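Skarkero Singles Notes: README

A plain-text listing of pop singles by duos and small groups, built from release announcements. Maintained by Tiina Ahonen. Last tidied in March.

What it holds

600 rows, one per single. Columns are act, title, lead track, coupling track, edition, label and tempo_word. The last one is whatever the press notice called the song ("mid-tempo", "soaring"). I would not lean on it. Labels call nearly everything uptempo, and 65 rows say so of songs that plainly are ballads.

Where it came from

Most rows were typed in from the Plemo newsletter. The rest came from the Heiskanen shop lists, which are tidier but copy each other's mistakes. Where the two disagree I kept the Plemo spelling. That was a coin toss, so don't cite it as the correct one.

Known problems

Limited editions are counted as separate rows in the older part and folded into one in the newer part. "First single in a year" claims are kept word for word and mostly unchecked. I went through 100 of them by hand and gave up trusting the others. The chart column was dropped in version 2 because I couldn't find out how the numbers had been worked out.
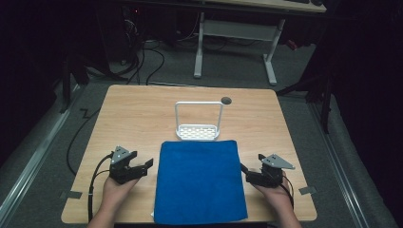
Folded blue towel and white plastic basket-like tray on a light wooden table.

Use

Fine for browsing titles. Doubtful for anything about sales or trends, whatever the Clemel write-up made of it. Corrections are welcome if they come with a scan of the sleeve.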